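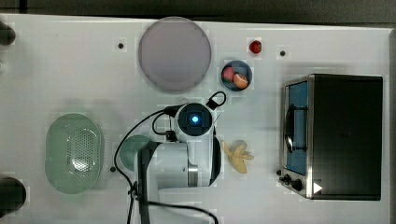 Tabletop with kitchen objects and a white robot arm, seen from above.

Drarkside is a task planning and control software for robot arms that work on a table. It was started by Toshio Yagi at Katayama and is now maintained by Irfan Ong. The name is also used for the file format in which the plans are stored.

Overview

The software consists of a perception module, a planner and a controller. The perception module receives a color picture and gives back a list of objects, each with a class name and an estimated position. Typical objects are plates, bowls, toy fruit, a colander and a toaster oven. The planner, called Genano, divides a written instruction such as "put the banana on the plate" into short steps. Each step is checked against the list of objects before it is sent to the controller.

Control

The controller runs at 200 Hz, while the object list is renewed at 25 Hz. Between two renewals the last known positions are kept. If an object is lost for more than 50 control cycles, the arm stops and the planner is called again. Objects partly covered by the arm keep their earlier label during this time.

Test set

Jirano is the test set delivered together with the software. It contains 600 table layouts with written instructions. Transparent and translucent objects are listed separately, as their outlines are harder to separate from a light table surface.

See also

Motion planning
Object detection
Visual servoing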